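Keeping a drop cloth flat on polished concrete without tape

Home > Floors and Surfaces > Concrete

Posted Feb 14, 2023

I use a large fabric cloth as a ground sheet on a polished concrete floor. It goes down in the morning, small items get sorted on it, and it is folded up at night. The fabric is a plain woven cotton, medium weight, hemmed on all sides.

Two problems. First, it comes out of the bag with fold lines, mostly diagonal, and these do not relax during the day. Small parts roll into them and flat items rock on top of them. Second, the cloth creeps. After an hour of kneeling and reaching it has moved several inches and has new wrinkles.

Tape is not allowed on this floor. The sealer is a Trunwood product and the building manager says adhesive pulls the shine off. I have put small clips on one edge, which helps that edge and does nothing for the middle. 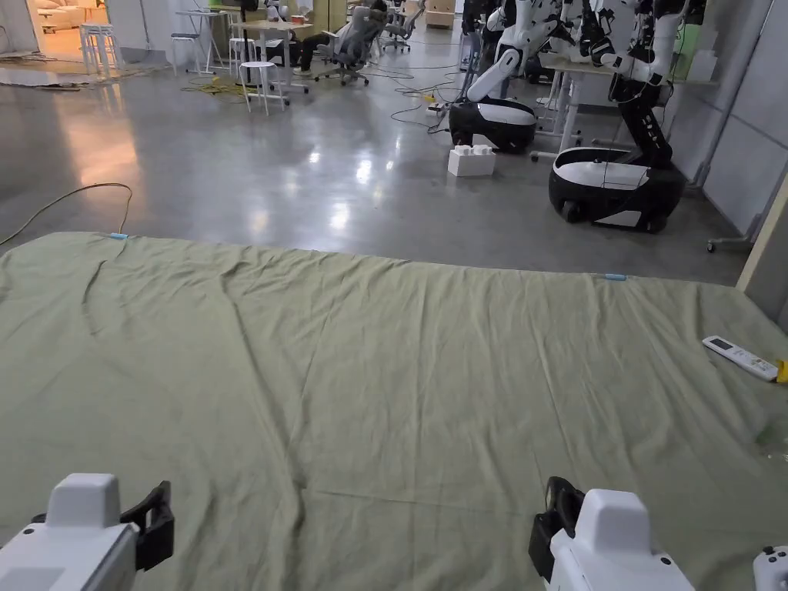 What I would like to know is whether the creases can be dealt with at the storage stage, and whether there is a way to stop the creep that leaves no residue. I would prefer not to iron it every day. The floor is level and gets swept before the cloth goes down.

Posted by creasefold_16
1,410 views

kuria_floorcare
These are separate problems with separate fixes.

Creases: stop folding it. Roll it on a cardboard carpet tube or a length of PVC drain pipe, at least 3 inches in diameter. Fold the cloth in half lengthwise once if the tube is too short, and alternate which side the fold goes to. For the creases already in it, wash warm, take it out of the dryer while slightly damp, and roll it onto the tube the same way you would roll a rug. Leave it overnight with the end loose so it can finish drying. A cotton cloth treated this way should go down nearly flat.

Creep: polished concrete has very little grip against woven cotton, and clips only add a little weight at the edge. Use an open-weave rug underlay, cut 2 inches smaller than the cloth on every side. Get the natural rubber and felt type. The cheap PVC mesh can leave a yellow grid on sealed floors if it stays down for weeks, and some sealers react faster than that. Test a small piece in a corner for 8 days before you commit.

Sweep is not enough. Fine dust acts like ball bearings under the underlay. Damp mop with plain water and let it dry fully before laying anything.

If there is a cable running near the cloth, route it away from the corner. A cord under the hem lifts it and starts a wrinkle that works its way inward.

trestle88
Just use a heavier cloth. I had the same thing in my garage and switched to a Zarei canvas one and it never moved again. Or put books on the corners.

hem_and_haul
Canvas is heavier but it holds a crease worse than light cotton does, so I would be careful with the suggestion above if flatness is the main concern.

An alternative to underlay is to weight the hem. Open the hem at one corner, feed in flat lead-free curtain weight tape, and stitch it closed. The Urnatix tape I bought in July has been through the wash several times with no trouble. Do all four sides. With one side weighted, the cloth pulls toward that side when you lean on it.

When laying it, set the far edge first and walk backward with the rest, keeping light tension. Then pull each corner outward on the diagonal. Do not smooth from the middle with your hands; it pushes the slack to the edge and it comes back as soon as you kneel.

Hem weights will not hold the middle if you kneel on it. For that you still need the underlay, or a kneeling pad placed off the cloth.

creasefold_16
Ordered a tube and a rubber and felt underlay. Will test the underlay in the corner by the door first and report back on the sealer.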